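A few notes on how we collect examples for the kitchen tasks at Nonar. I've been doing this since January and people keep asking me what the day looks like, so I'm putting it in one place.

1/ The setup is simple. You hold a gripper in each hand, each with its own camera, and you do the task yourself. The policy later learns from what the cameras saw and how the fingers moved. There's no robot arm in the room while we record.

2/ One run of a task is an episode. For the noodle task, an episode starts with both grippers open and away from the counter and ends when they are back there. If you forget the start pose, the episode gets thrown out. I forgot it a lot in my first week.

3/ The goal for this task is 725 good episodes across all the kitchens we have access to. Good means it passed the check. We record more than that and drop the rest.

4/ We picked dried noodles on purpose. Blocks and cups are easy to grip and they look the same every time. A clump of noodles doesn't. It has a different shape at every pick, it snags on itself, and it sheds bits if you squeeze too hard.

5/ Most of the skill is in the squeeze. Too light and the clump slides out of the pads on the way up. Too hard and it breaks. I close slowly until the strands stop shifting, then lift.

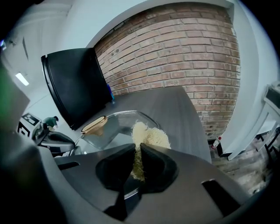 Noodles held between the fingertips, glass dish behind them on the counter.

6/ The view from the gripper is very wide, so straight edges near the sides come out bent. New people worry about it. The lens is calibrated before the session and the software accounts for the curve. What matters is that the fingertips and the thing you're holding stay in view.

7/ Glass dishes are a pain. Depth is hard to judge on clear glass and the rim catches the light. We keep them in the set anyway. People own glass dishes.

8/ I move things between episodes. The dish goes a little left, a little closer, turned a bit. Tools too. If everything sits in the same spot for a whole morning, the model learns the spot and falls apart when you shift anything.

9/ After every 10 episodes I stop and watch one back at full speed. It takes a minute. Once I skipped this and lost a whole batch to a smudge on the lens. I now carry a cloth in my back pocket.

10/ Things that get an episode thrown out:
tracking lost for more than a moment
a bare hand reaching in to help
dropping the clump on the floor
stopping halfway to talk to someone
The last one is the most common, and I'm as guilty as anyone.

11/ Dropping the clump on the counter is fine if you pick it up again with the gripper and finish. We want those. They get a tag for recovery, and so far we have 300 of them across all the tasks. I'd like more. A policy that has only seen clean pickups has no idea what to do after a bad one.

12/ Please don't drop things on purpose to get the tag, though. A staged drop looks different. The hand slows down before it happens and the reviewers can tell.

13/ Files go into Allico, our in-house tool for sorting and review. Each episode gets checked by 2 people who weren't the one recording. If they disagree it comes back to me and I look at it frame by frame. It's slow work and I don't mind it.

14/ Speed came up in the replies last time. I go slower than I would with my own hands, maybe half speed, and try to keep it even. We had a very fast recorder early on and the training runs on those episodes were jerky. Same person, slower, and the next batch was much better.

15/ Your wrists will get tired before you think they should. Put the grippers down between batches. Shake your hands out. The episodes I record when I'm sore have a wobble in them that I can spot on playback.

16/ Next up is the Larurside set, which is the same task with softer fingertips and a deeper bowl. After that Rondonuwu, which is all pouring. I haven't tried pouring with these yet. I'll post notes when I have enough episodes to say something useful.

17/ If you record at home on your own rig, I'd like to know what foods you've tried. Rice was a mess for us. Shredded cabbage went better than expected.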